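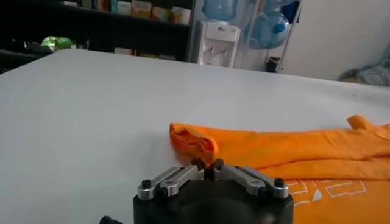

Can a machine fold your laundry yet? Short version, sometimes, and slowly. I spent a Tuesday morning on the phone with an engineer at Stumorley, a small outfit that does nothing all day but try to get two arms to handle clothes. She asked to be left out by name (company rule, she says, everyone there gets credit or no one does). Fine by me.

First thing I wanted to know was why shirts. Why not something impressive.

"A shirt IS the impressive thing," she said. "People see a robot weld a car and figure a T-shirt must be easy. The car door is the same shape every time. A shirt you drop twice is two different shirts."

She used to work on warehouse picking at Calness. Boxes, mostly. Boxes she describes almost fondly. Flat sides, corners where you expect them. Then cloth, and she says she had to throw out most of what she knew.

The software side goes by Sperling, an in-house name, no one remembers who picked it. It learns from people driving the arms by hand. Lots of that. The set it's trained on right now has 3,281 folds in it, all T-shirts, and 827 of those got thrown in only last month after the team decided the early ones were too tidy.

"We were starting from nice shirts. Laid out, smoothed down. Nobody's dryer does that. So now we crumple them first, and the scores dropped like a rock, and that was the most useful week we had all year."

What does a dropped score look like? Mostly it's the first grab, she says. Fingers close on two layers instead of one, or on nothing at all, and everything after that is wrong but done with great confidence. 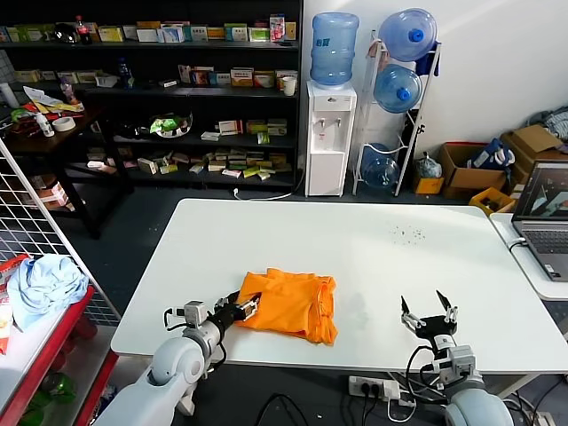

So could I buy one of these for my house today and have it do the wash?

Not one she would sell you. Folding a shirt that's already on a clean table is a small slice of the job, and the rest of it, the basket, the stairs, the inside-out socks, the sweater that can't go in the dryer, is still a person's work. She'd put money on shops and hotels getting there first, where it's the same towel all day long.

She was pretty blunt on the demo videos too. Not just other people's. Stumorley put one out in March that was sped up, and she argued against it and lost. "Put the real clock on it. If it takes two minutes say two minutes." I asked how long it does take and she laughed and said it depends on the shirt, then that on a good one you could fold it yourself and still go pour a coffee.

And the fingers. I hadn't thought much about fingers. You and me, we rub cloth between thumb and finger and know right away if we have one layer or two. The arms go mostly by what the cameras see. So a lot of the work is flattening, tug here, tug there, until there's an edge to be found.

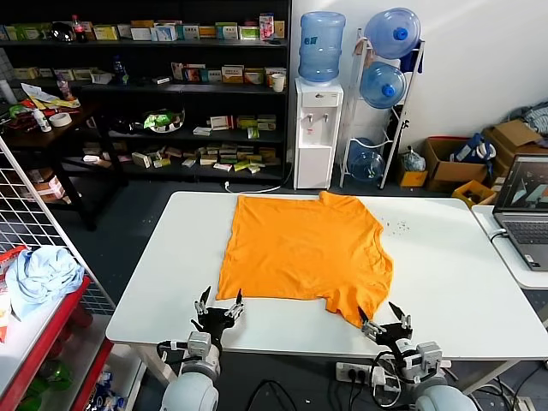

Getting it flat is half the battle, in her words. Once the thing is more or less square the fold itself goes ok, because the moves start to look alike from one shirt to the next. Sleeves are still a pain. A sleeve tucked under the body is the kind of thing a kid would spot and pull out, and Sperling will fold right over it.

I asked about the shop floor since that's what most of our readers write in about. Stumorley has one outside trial going, with Lovari, a uniform rental company. Work shirts, one style, 28 to a bin. The arms get the bin after a worker has already dumped and sorted it. She was careful with this part. The worker is not going anywhere. "He does the sorting, he fixes the bad ones, he unjams us. If he's out sick we don't run."

That stuck with me. So it's a helper that needs a helper, I said. She didn't love that but didnt argue it either.

What would change her mind, what's the thing she's waiting on? Recovery. That was the whole answer at first, one word, then she filled it in. A person who botches a fold shakes the shirt out and starts over without thinking about it. The arms have to notice it went bad, and then know how to get back to a place they can start from. They're better at the second part then the first.

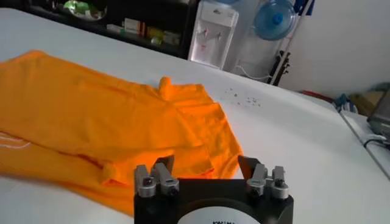 Orange T-shirt on the work table, lying crumpled.

Last question, does she have one at home. No. She has a chair with clean clothes on it, same as me. She folds on Sundays, when she folds.

Next she wants to try pants. Then fitted sheets, "in maybe never." She had a meeting at 11 and had to run, so we left it there.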